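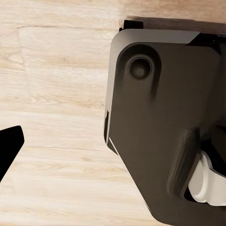
WORKSHOP TIPS | Open Day Notes

By Ionuț Dumitrescu
May

Lustari opened its demonstration room to members on Wednesday. Lucian Ilie of Semus led the session, which covered gripper work planned in simulation. Much of his advice applies equally to the home bench.

Pale timber shows every mark. Wipe it along the grain, and sand lightly with 400 grit before re-oiling.
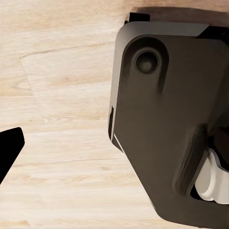 Allow the oil 20 minutes to soak in, then buff off the excess with a clean cotton cloth. Rags must be laid flat outdoors to dry.

Wooden knife handles should be washed by hand and dried at once. A riveted handle should never be left to soak.

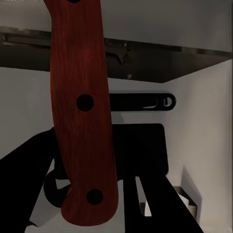 Mr Ilie also recommended checking rivets for movement before sharpening. A loose handle should be repaired first.

Visitors are asked to remain behind the barrier while equipment is operating.

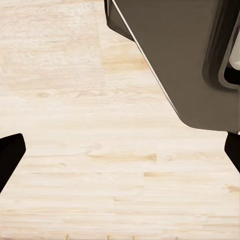 Gripper fingers over the pale wood surface, simulated view.

Related items
Caring for a Kiani whetstone
Flollska shelving: fitting notes
Storing oils and finishes safely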